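Bonjour à toute l'équipe Macedo,

Voici des nouvelles de l'épicerie partagée de Hernbridge, avec un peu d'avance sur le calendrier prévu (une fois n'est pas coutume !). Je reprends là où je m'étais arrêtée dans mon dernier envoi, c'est-à-dire au milieu des cartons, et je vous raconte où nous en sommes du rangement, des étagères et des sous.

## Les petites étagères

Vous vous souvenez que nous avions demandé de quoi équiper les plans de travail pour ne plus tout empiler. C'est fait, ou presque. Nous avons retenu le modèle à deux niveaux de chez Skolell, deux planches blanches tenues par des montants en métal, très simple à monter. Franchement je craignais que ce soit trop petit, et je me trompais : un étage pour les paquets volumineux, un étage pour les sachets à grignoter, et on garde de la place sur le plan pour trier.

Le principe que nous testons depuis octobre tient en peu de mots. En haut, les pâtes et tout ce qui est gros ou long. En bas, les petits formats, debout si possible, l'étiquette tournée vers la personne qui range. Les paquets longs nous donnent encore du fil à retordre, parce qu'ils dépassent de la planche dès qu'on les pose en biais, et c'est le genre de chose qui finit par terre un jour d'affluence. 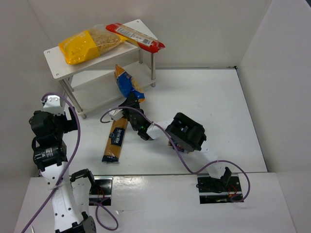

J'ai donc demandé à Skolell s'il existait une planche un peu plus large pour le niveau supérieur. Ils ont une version qui irait, à 80 euros l'unité, livraison comprise. Je n'ai rien commandé pour l'instant, je préfère avoir votre avis avant de toucher à la ligne « mobilier ». On peut aussi ranger ces paquets-là dans le sens de la longueur et s'en tenir là – c'est gratuit, mais il faut que tout le monde y pense.

Autre petit souci, les sachets souples. Ils glissent, ils penchent, ils se couchent sur leurs voisins. Nous avons essayé des serre-livres (bof), puis une baguette posée à l'avant de la planche du bas, et là c'est nettement mieux ! Je voudrais en mettre partout avant l'hiver.

## La lecture des étiquettes

C'est le morceau qui m'a pris le plus de temps, et aussi celui qui m'a le plus plu. Chaque produit qui entre passe maintenant par une vérification : durée de conservation, date de production, allergènes, origine, conditions de stockage. Sur les paquets de pâtes ça va vite. Sur les sachets importés, c'est une autre affaire, tout est écrit en anglais, en tout petit, sur un plastique froissé qui brille sous la lampe. Il faut lisser, tourner, incliner, recommencer.
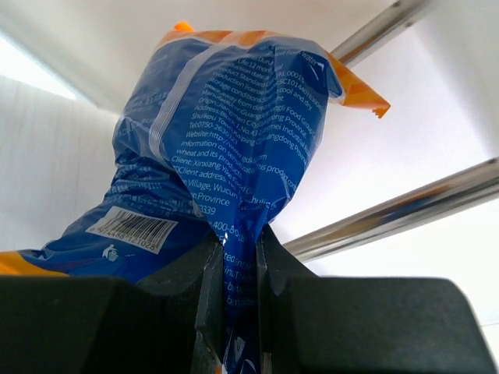 Nous avons saisi 2 591 fiches dans Clirkel depuis le début de la subvention, alors que l'objectif de l'année était plus modeste. Le logiciel se comporte bien, à part la recherche par pays d'origine qui rame toujours (j'ai relancé le support, j'attends). Pour les produits étrangers, j'ai ajouté un champ « traduction vérifiée », qui oblige à recopier en français la mention des allergènes. Le blé en particulier se cache dans des formulations assez variées, « wheat and its products » par exemple, et je tiens à ce que les familles trouvent l'information sans avoir à déchiffrer quoi que ce soit.

J'ai aussi changé l'ordre de la fiche. On commence par les allergènes, puis la durée de conservation, et l'adresse du fabricant vient en dernier. Ça paraît bête, mais la saisie est beaucoup plus fluide.

## Les sous

Sur l'enveloppe « étagères et petit matériel », il nous reste presque 400 euros. Les étiquettes adhésives et les baguettes en ont mangé 300, un peu plus que prévu, car le premier rouleau d'étiquettes se décollait du plastique et il a fallu en reprendre un autre. Les justificatifs sont rangés dans le dossier partagé, sous « Hernbridge – petit matériel ».

## Ce qui vient

- finir de poser les baguettes sur les planches du bas
- décider pour les planches larges (j'attends votre réponse)
- imprimer la fiche allergènes en grand format et l'afficher près du plan de tri
- reprendre les anciennes fiches Clirkel où la durée de conservation manque

Pour le dernier point, comptez plutôt la fin de l'hiver, je ne veux pas promettre trop vite. Si vous passez par Hernbridge d'ici là, venez le matin avant 10 heures, c'est calme et je pourrai vous montrer le rangement tranquillement.

À bientôt, et merci encore pour votre patience sur le dossier des étagères !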